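Skiria teleoperation kits: frequently asked questions

Do we need a programmer?
The Skiria brochure says no. At Rusholm we needed one for most of May, mainly to get the arm and the hand controller agreeing on which way was up. After that, no.

How many demonstrations does it take?
Sales told us 3. We've recorded 1536 of the computer teardown job, and I still wouldn't leave the arm alone with it. Plesby quotes 4000 for anything with cables, a figure I'd believe sooner.

Is guiding the arm by hand better than driving it remotely?
Quicker to learn, yes. Your own hands end up in the wrist camera's view, though, and the robot won't have them there when it runs by itself. We drive remotely for work inside a Dell chassis, where wire bundles run past the power supply and over to the drive cage.
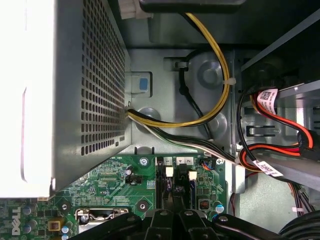 Briem disagrees with the answer on remote driving, and has asked for that to be noted: you can't feel a stuck connector through a joystick, and operators who can't feel it teach the robot to yank.

Fair point. Force feedback is sold as an extra and we haven't been convinced by the demo.

Can anyone record demonstrations?
Anyone can. Whether you'd want to keep them is another matter. We had four operators with four different habits, and the robot picked up a muddle of the lot.

Will it pay for itself?
Ask me next year. A person with a screwdriver is still faster.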